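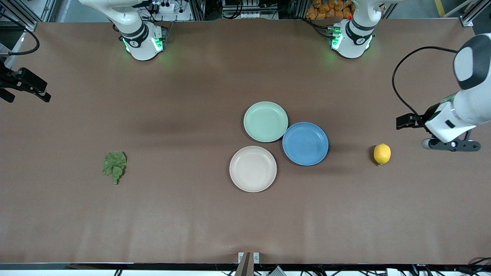
Varar stoneware dinner plate

Made by Prothero. Sold singly or as a set.

Glaze: Chalk, Oatmeal, Slate, Fern
Oven safe to 200°C
Dishwasher and microwave safe
Not suitable for the hob, the grill or a naked flame

We've wanted to stock the Varar range ever since we ate our lunch off it at the Prothero workshop, and it's finally on our shelves. It's a proper everyday plate. It has a bit of weight to it, a wide flat middle so your peas have somewhere to go, and a gently raised rim that stops gravy getting away from you when you carry it through to the other room. We've been using ours at home all through the autumn (toast in the morning, curry at night, a slice of something in between) and we still get a little lift when we open the cupboard!

The clay is a pale, fine stoneware, fired hot enough that water doesn't soak into the body. The glaze goes over the whole plate apart from the foot, which is left bare and then rubbed smooth by hand. Run a finger round it when yours arrives. On plenty of stoneware that ring is like sandpaper and will mark a table in a week, and Prothero go over every single one before it leaves the bench.

About the glazes

Chalk is the one most people go for and it makes food look lovely, especially anything green or tomatoey. Oatmeal is warmer, with fine brown flecks that come up through the glaze in the kiln, so some plates have lots and some have hardly any. Slate is a soft blue-grey, darker at the rim. Fern is new for September and we're completely smitten with it: a mossy green that goes nearly yellow where the glaze runs thin over the edge.

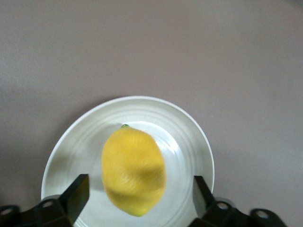
All four are mixed in small batches, so there will be a slight difference between a plate bought now and one bought next year. If you're adding to a set you already own, tell us in the order notes and we'll go through the stack and pull out the closest match we can find. We like doing this, so please do ask.

Sets and sizes

The dinner plate comes on its own, or in a set of 3 if you're topping up, or in the big family set of 9. Yes, nine is an odd number for a dinner set. Prothero pack them that way so there's a spare, and having now had a plate go over the side of our own draining board, we think it's a brilliant idea. The set can be all one glaze or a mixture. Chalk with two or three Ferns dotted in looks wonderful on a shelf.

There's a side plate, a pasta bowl and a small dipping dish in the same shape and glazes, each with its own page. Side plates sit neatly on top of the dinner plates in the cupboard, and the pasta bowls stack inside each other but not on the plates, as the foot is a touch too wide.

Looking after them

They'll go through the dishwasher happily. Leave a little gap between them so the rims don't knock together. After a year or so you may see faint grey lines where cutlery has rubbed across the glaze. It's metal left behind by the knife and it comes off with a dab of cream cleaner and a soft cloth. Chalk shows these most and Slate hardly at all.

Let a plate come up to room temperature before putting it in a warm oven. Going straight from the fridge to the heat is the quickest way to crack stoneware of any make.

What goes with them

We use ours with the Urkano linen napkins in Rust, and with the Nitero tumblers, which have the same slightly squat, friendly shape. The Nitero jug is lovely too if you're after something for the middle of the table, and it's a good size for a bunch of garden flowers once the drinks are finished.

Delivery

Single plates go out in a cardboard sleeve inside a padded box. Sets travel in moulded pulp trays, which can all go in your paper recycling. Orders placed before 9 in the morning are packed the same day. If anything turns up chipped, send us a quick photo and we'll put a new one in the post; you don't need to send the old one back. A chipped Varar plate makes a very nice saucer for a big plant pot, by the way. We've got one under the fig.

Fern is in short supply until the next kiln load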